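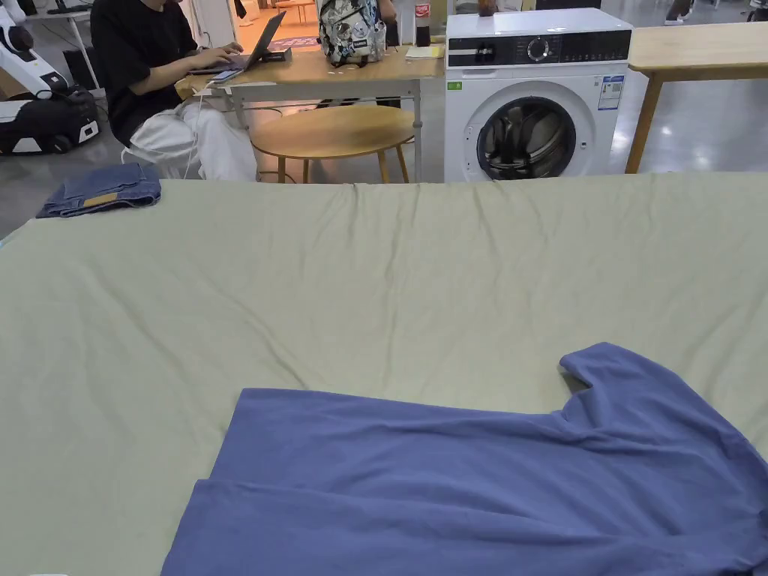

4.2 방치형 게임의 복귀 간격과 코인 상한

방치형 게임에서 오프라인 보상은 보통 상한이 있다. Marnine의 경우 기본 상한 125코인, 창고를 확장하지 않으면 그 이상은 쌓이지 않음. 상한에 닿는 시점과 실제 복귀 시점이 얼마나 어긋나는지가 이 절의 관심이다. 분석 대상은 정식 배포판 이용자의 세션 1026건이고, 코인 무제한 변조판(이하 변조판)은 4.3에서 따로 다룬다. 세션 일지의 "다른 일을 하던 중" 항목은 범위가 너무 넓어서 하위 코드를 새로 만들었다. 그림 1의 연한 녹색 시트 위에 펼쳐진 파란 니트처럼, 손이 가는 물건을 앞에 둔 상황은 "가사 병행"으로 묶었다. 이동 중, 식사 중은 별도 코드. 코딩은 Qusai Yammine과 Lama Tarawneh가 나눠서 했고 불일치 건은 협의로 정리.

결과부터. 가사 병행 세션은 짧고 자주 열린다. 상한에 닿기 전에 들어와서 코인만 걷고 나가는 패턴이 대부분이고 업그레이드 화면까지 가는 경우는 드물었다. 반대로 취침 전 세션은 길다. 상한이 찬 뒤에 들어오는 비율도 이쪽이 높음. 초안에서 우리는 상한 도달 알림이 복귀를 앞당긴다고 썼는데, 알림을 끈 이용자만 따로 보니 간격 차이가 생각보다 작았다. 알림 효과라기보다 생활 리듬 쪽 설명이 더 맞는것 같다. 다만 알림을 끈 사람들은 원래 오래 한 이용자들이라 그대로 비교하기는 어렵다.

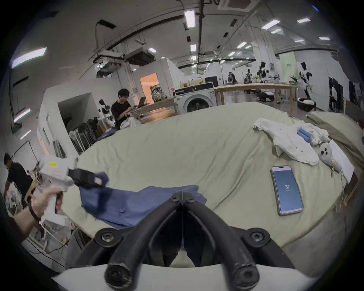
광고 시청 보상은 별도로 집계했다. Vuneo 쪽 로그에는 광고 시작과 종료만 남고 그 사이 화면을 봤는지는 알 수 없다. 시청 완료 589건 가운데 종료 후 바로 조작이 이어지지 않은 세션이 꽤 섞여 있음. 이 지연을 처음에는 이탈로 분류했다가 뒤에 바꿨다. 그림 2의 시트 위에 비스듬히 놓인 스마트폰처럼 기기가 손을 떠나 있는 상태도 로그상으로는 "앱 실행 중"이기 때문이다. 그래서 지연 구간은 "비파지 대기"로 다시 코딩하고 이탈률 계산에서 제외. 재코딩 전후 수치는 부록 B에 같이 실었다. 4월 5일 (금) 이전에 내려받은 로그는 타임스탬프 형식이 달라 변환 후 합쳤고, 이 과정에서 중복 행이 생겨 한번 더 걸러냈다.

비파지 대기를 빼고 나면 광고 보상과 복귀 간격의 관계가 약해진다. 보상을 100코인으로 올린 조건에서도 마찬가지. 이용자가 더 자주 들어오는 것이 아니라 한 번 들어왔을 때 광고를 연달아 누르는 식으로 바뀌었다. Cekach에서는 이 현상이 덜 보이는데, 연속 시청에 대기 시간이 걸려 있는 탓으로 보인다. 두 게임의 설계 차이를 통제하지 못했으므로 여기서는 관찰로만 적어 둔다. 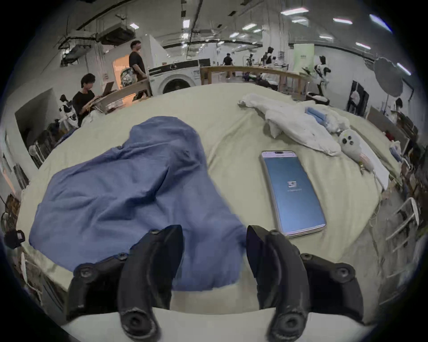 Rasha Ghanem은 초고를 읽고 비파지 대기를 전부 빼면 방치형이라는 장르의 핵심을 같이 빼는 셈이라고 지적했다. 켜 놓고 딴 일을 하는 것도 플레이라는 얘기. 분석에서 제외할 게 아니라 별도 종속변수로 둬야 하고, 적어도 길이 분포는 제시해야 한다고 했다. 일리가 있어 분포표를 부록 B 뒤에 추가했다. 종속변수로 넣은 모형은 수렴이 불안정해서 본문에는 싣지 않음.

변조판과의 비교에서 한 가지 주의할 점. 변조판은 코인이 무제한이므로 상한 개념 자체가 없다. 따라서 복귀 간격을 그대로 나란히 놓을수 없고, 4.3에서는 첫 설치 후 마지막 실행까지의 기간만 비교한다. 설치 경로는 자기보고에 의존했고 버전 확인이 안 된 응답은 뺐다. 12월 업데이트로 저장 방식이 바뀌어 그 뒤 변조판 데이터는 거의 없다. Ankrah는 변조판 응답자가 너무 적어 4.3에서도 제외됬다.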